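Speaker notes: Surface color and glare at shared workstations
Kelechi Okafor, Zwahlen site, 13/12/2025

Opening
Introduce myself and thank Chantelle Makhubela for the booking. Slot is 40 minutes, questions included. Handouts are at the back.

Slide 1. Terms
Illuminance is light arriving at a surface. Luminance is light leaving it toward the eye. Most complaints we log as "too bright" are luminance complaints. Say this slowly; the Itar group mixed the two up in every form they sent us.

Slide 2. The Foltatitz survey
32 desks, all under the same ceiling fixtures. Readings by Torben Kröger, taken after dark with blinds down. White tops drew the most complaints, dark tops the next most. Dark tops make paper look harsh by contrast. Matte mid-tones drew the fewest. Do not give a percentage, the sample is too small.

Slide 3. Light neutral tops
Leave up while talking through reflectance. Point out that beige still reflects a good deal of light, and that finish matters as much as color.
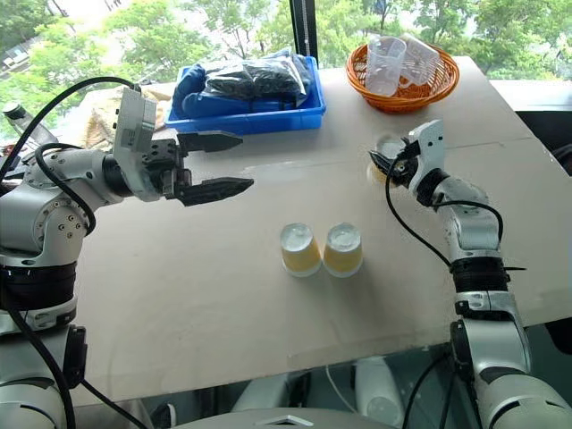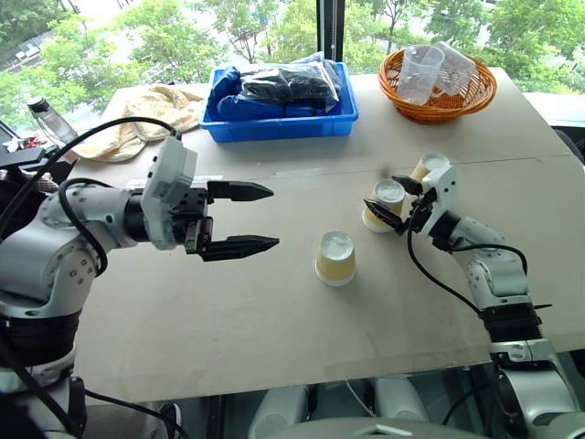
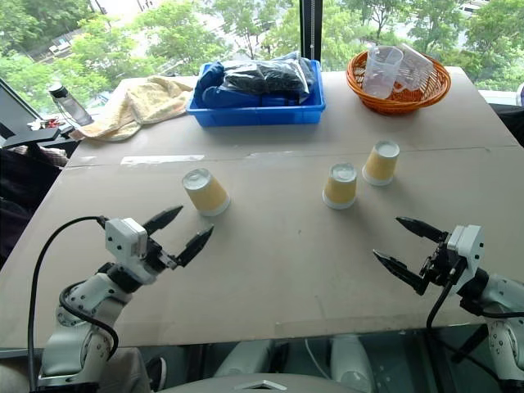 Slide 4. Measuring it yourself
Meter flat on the surface, sensor up, reader standing well back. Take one reading at the center and one at each corner. For luminance, aim from seated eye height. Lawal Ajayi has the loan meter; it needs two days' notice. Write down the fixture setting next to each reading. Denotis left this out in their first round and had to repeat it.

Slide 5. Fixes, cheapest first
Move the desk out from directly under the fixture.
Turn the desk so the window is to the side.
Add a matte desk pad.
Dim the row.
Replace the top. Skip the price discussion unless asked.

If running late, drop slide 5 and go to questions.

Likely question: does screen brightness change the result? Yes, but it was not controlled at Foltatitz. Refer them to Ibrahim Akande for the screen work.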